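작업대 매트, 상판에 고정해서 쓰시나요
2020년 3월 22일 | 글쓴이 Maarten De Bruijn

밝은 나무 상판에 대형 매트를 깔아 쓰고 있습니다. 두께 2mm, Milholm 제품입니다. 넉 달 쓰니 앞쪽 모서리가 들리고, 매트를 밀면 통째로 돌아갑니다. 양면테이프를 쓸지, 그냥 얹어 둘지 고민입니다. 상판은 오일 마감이고 코팅은 없습니다. 고정해 쓰시는 분들 마감 상태가 어떤지 알고 싶습니다.

결방향
오일 마감이면 양면테이프는 반대합니다. 접착 성분이 결 사이로 들어가면 떼어낸 뒤 그 자리만 색이 진해집니다. 사포로 밀고 오일을 다시 올려야 하는데 주변과 톤을 맞추기가 어렵습니다.

gretport_11
저는 테이프로 2년째 쓰고 있고 변색 없습니다. 전체를 붙이지 말고 네 모서리에 손톱만 하게만 붙이면 됩니다. 테이프 종류 문제지 마감 문제는 아니라고 봅니다.

결방향
변색은 떼어 봐야 압니다. 떼어 보셨습니까?

gretport_11
한쪽만 떼어 봤습니다. 남은 자국은 알코올로 닦였습니다. 다만 제 상판은 바니시입니다. 오일 마감은 다를 수 있겠네요.

모눈종이
미끄럼 방지 망을 권합니다. Elard에서 나오는 얇은 것으로 매트보다 사방 7mm 작게 재단해서 밑에 깝니다. 크게 자르면 가장자리로 먼지가 붙습니다. 들린 모서리는 뒤집어서 하룻밤 책으로 눌러 두면 대부분 펴집니다. 열풍기는 쓰지 마세요. 치수가 변합니다.

Maarten De Bruijn
망을 깔면 평탄도가 나빠지지 않나요? 매트 위에서 치수를 재는 일이 많습니다.

모눈종이
나빠집니다. 얇은 망도 눌리는 자리와 안 눌리는 자리의 차이가 있습니다. 정밀하게 재실 거면 정반을 따로 두는 편이 맞습니다. 매트를 기준면으로 쓰는 것 자체에 저는 찬성하지 않습니다.

pirihi_목공
색 이야기도 하나 적습니다. 밝은 상판에는 짙은 회색이 낫습니다. 흰 매트는 얼룩이 금방 드러나고, 검은 매트는 검은 나사를 떨어뜨리면 찾기 어렵습니다. 저희 작업대 사진 올립니다. 모서리만 테이프로 붙였습니다.
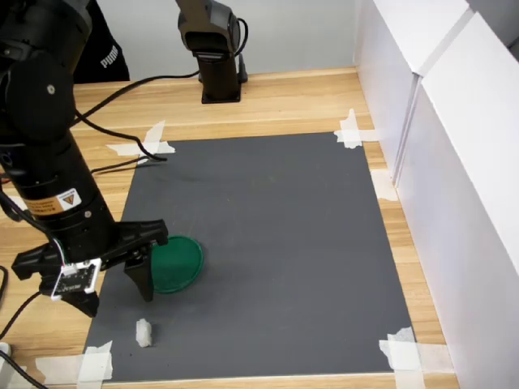
밝은 나무 상판, 짙은 회색 대형 매트

결방향
나뭇결이 가로로 가는 상판이네요. 저도 그렇게 놓고 씁니다. 매트 변을 결과 나란히 맞춰 두면 조금만 돌아가도 바로 보입니다. 색은 동의하지 않습니다. 회색 위에서는 연필 선이 안 보여서 저는 녹색을 씁니다.

pirihi_목공
연필 선은 인정합니다. 매트에 직접 긋지 않는 작업이라 저는 문제가 없었습니다. 매트 132g짜리와 두꺼운 것을 둘 다 써 봤는데, 무거운 쪽은 고정 없이도 거의 안 움직입니다.

gretport_11
132g이면 소형 아닌가요? 대형과 무게로 비교하면 안 됩니다. 면적당으로 봐야죠.

pirihi_목공
맞습니다. 소형입니다. 대형끼리 비교한 값은 없습니다.

Maarten De Bruijn
정리하면 오일 마감에는 테이프를 쓰지 않고, 모서리는 눌러서 펴고, 그래도 돌면 망을 까는 순서로 해 보겠습니다. 측정은 정반으로 옮깁니다. 11월에 오일을 한 번 더 올렸는데 그때 매트를 너무 빨리 덮은 것도 의심됩니다.

모눈종이
오일이 덜 마른 상태였다면 매트 뒷면부터 확인하세요. 끈적임이 있으면 중성세제로 닦고 완전히 말린 다음 까는 게 먼저입니다.

관련 글
- 오일 마감 상판 재도장 주기
- 대형 매트 말아서 보관해도 되나요
- Elard 미끄럼 방지 망 재단 방법
- 바니시와 오일, 작업대에는 어느 쪽
- 매트 뒷면 끈적임 제거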